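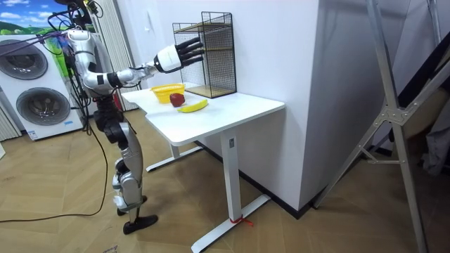
Vidal Institute for Work Studies, Stamthorpe
Correspondence: Workplace Automation Group. Accepted 15 May 2026.

4. Changes in the work of shelving staff

Figure 1. Shelving work at the Stamthorpe site. A humanoid robot reaches toward a wire rack with wooden shelves; an apple, a banana and a yellow basket are on the tabletop.

4.1 Division of tasks

Before the introduction of the robot, staff at the Stamthorpe site sorted produce, placed it on racks and recorded each placement on paper. The work plan adopted in February assigned placement to the robot and left sorting with the staff. Recording was moved to the Skiditz software, which logs each attempt and asks a staff member to confirm the result. The study covered 7 staff members and 400 logged placements of single items. Items were handled on a tabletop next to the rack, as in Figure 1, so that one person could prepare the next item while remaining in view of the robot.

4.2 Supervision as a task

The most frequent comment in the interviews concerned waiting. Staff described the former job as steady and the new one as broken into short periods of attention. Two staff members preferred the new arrangement and cited less reaching above shoulder height. Others reported that watching the arm approach the rack was more tiring than placing the item themselves. The job description still listed supervision under "other duties" when the interviews were held — a point raised by both shift leads.

Authority to stop the robot was also unclear at first. The written procedure gave it to the shift lead, while in practice the person nearest the desk made the decision. The procedure was revised to match practice, and the revised text has since been adopted at the Clulbridge site.

4.3 Skills and pay

Staff who confirmed placements learned to judge whether a grasp was likely to hold and when to move an item before the next attempt. This knowledge was passed on by word of mouth and did not appear in the training record. Pay grades were unchanged during the study period. Section 5 compares these findings with those from Clulbridge, where sorting and placement remained with the same person.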